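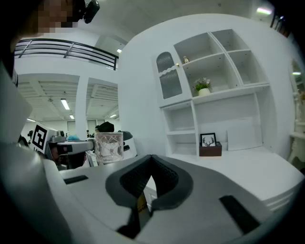

Tultico is a sewing and pattern-making school, and it's mine, which I still find a bit ridiculous to type. I teach grown-ups (and a fair few teenagers) to make clothes that fit the body they've got, and I do it in the old Rezaei building in Zikport, on the inland side of the railway line. If you're coming for the first time, look up when you get inside. The mezzanine is the level with the black metal railing and the white walls under it, and I'm usually up there before a class with a cup of tea going cold. Give me a yell and I'll come down!

I didn't train as a teacher. I spent years in a bridal workroom, mostly on hems and zips and taking in bodices the week before the wedding, and on my lunch breaks I drafted trousers for myself because I couldn't buy a pair that did up at the waist and still went over my hips. The other women in the workroom started asking for them. Then their sisters did. After a while I was spending every weekend on my lounge room floor with a roll of brown paper, and I worked out I'd much prefer to show people how to draft their own than keep churning out trousers for the extended families of Zikport.

So I did one beginners' course, in May, in a borrowed hall with terrible lighting. Four people enrolled. Two of them still come, and one of those has made her own winter coat, fully lined, with welt pockets, and I was so proud I made her wear it to the bakery.

What we teach

Most people start with the beginners' course, where you learn to thread and drive a machine, read a commercial pattern without swearing at it, and go home with a skirt or a pair of pyjama pants. You don't need to know anything. If your only memory of sewing is a wonky apron in Year 8, lovely, bring the apron.

After that comes fitting. I love fitting! It's the bit that makes people a little emotional, because plenty of us have spent our whole lives thinking our shoulders were the problem when really the pattern was drawn for somebody else's. We make a toile in calico, we pin it, we slash it, we draw all over it in texta, and then we do it again.

Then there's Zastumico, our long drafting program. It runs over four terms and you finish with your own set of blocks (bodice, sleeve, skirt, trouser) on heavy card that you keep forever, or at least until your measurements change, and then you come back and we redraft the lot. The name is left over from a label I was going to start and never did. I'd already paid for the rubber stamp, so the stamp goes on everybody's blocks.

Tuesday night is open studio. No lesson, no plan, just machines and tables and people getting on with things. It costs less than a class and you can bring whatever's been sitting in the guilt pile. Curtains are fine. Dog coats are fine. One regular is making a sail cover and takes up a whole table, and we all just work around it.

How we go about things

Classes are small so I can get to you when your bobbin has jammed. Machines are supplied, though you're very welcome to bring your own, and I'd encourage it if it's an older one you've inherited, as they're often better than what's in the shops and only want a clean and a new needle. Scissors are supplied too. Please don't cut paper with the fabric shears. They have a bit of red ribbon on the handle so there's no excuse.

I'm fussy about pressing and I won't apologise for it. I'm not fussy about much else. If you want to make a dress in mustard corduroy with purple topstitching, I'll help you match the thread.

We keep our offcuts. Cotton scraps over hand size go in the quilting tub, which anyone can dip into, and the rest gets stuffed into floor cushions. Last year we filled 60 of them and gave them to local preschools and playgroups, and I'm told the corduroy ones cause fights.

Finding us and getting in touch

The Rezaei building is an easy walk from Zikport station. There's street parking, but it's a two-hour limit during the day and the inspectors are keen, so for a daytime class you're better off on the train. Bring a snack, wear something you can be measured over, and tie your hair back if it's long.

Email is the best way to reach me. I teach most of the day and I never hear the phone over the machines, so if you do ring, leave a message and tell me what you'd like to make.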